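Sunday well spent, friends. Drove out to Clivthorpe for the open day at the Wurkano workshop, and I'm going to go on a bit, so put the kettle on.

They were showing how they teach grippers to pick things up, and they let us have a turn at it ourselves!
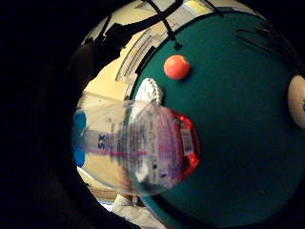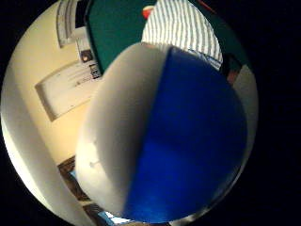 I'd expected speeches, and instead Zaid Srour talked us through it like a favourite neighbour explaining his barbecue -- no slides, plenty of patience. He said a clean, tidy bench teaches you very little, and I thought of my own kitchen and felt better. The small orange ball on the green tabletop was what I had my eye on, being the sort of thing that would roll off on me at home. I asked whether colour matters and got a lovely long answer, most of which I followed.

My group had 7 people in it and we each got 6 goes. The young fellow from Wendt had far steadier hands than I did, but everybody got a cheer.

They've recorded 739 goes since June, by the way. I stayed 30 minutes past closing, nattering over tea. If they run another one, come along with me -- I'll drive!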